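Collet planner: frequently asked questions

Collet is the motion planning and control package from Flarora. It works together with Clonine, our perception module. On this page we collected the questions that we receive most often from users who take apart desktop computers with a robot arm.

Working inside an open computer case:

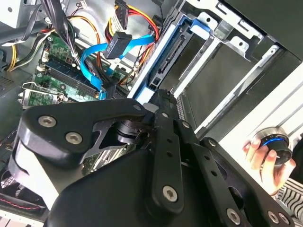
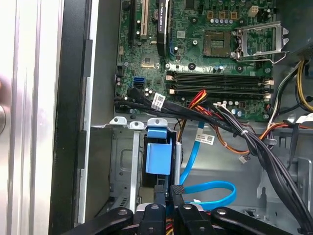

Which file format does Collet use for the collision model of a case?
Collet reads a triangle mesh in STL or OBJ format, with units in millimeters. If you have no mesh, Clonine can build one from a depth scan and save it in the project folder.

Do I need to model the cables?
No. Cables change their shape too easily, and a fixed mesh of them is soon wrong. Mark the area as a "soft zone" in the scene editor. In a soft zone the planner allows contact, but it limits the speed of the tool to 11 millimeters per second.

How often does the control loop run, and can I change it?
The default is 60 cycles per second. You can set a higher value in the file control.cfg, but please check first that your computer keeps up. When the loop misses 3 cycles in a row, the arm stops and the log shows the message "late cycle".

Why does the planner say "no path found" when the way looks free?
In most cases the safety margin is too large for a narrow case. Make the margin smaller in little steps and plan again. Please also check that the mesh of your gripper is the correct one. An old gripper mesh is the second most common cause.

What does the confidence value in Clonine mean?
It shows how sure the module is about the class of a part, from 0 to 100. Parts under 80 are not sent to the planner until the operator confirms them in the part list.

Can I use Collet without Clonine?
Yes. You can enter the part positions by hand or load them from a Dredska project. Projects saved before the April release must be converted one time with the import tool.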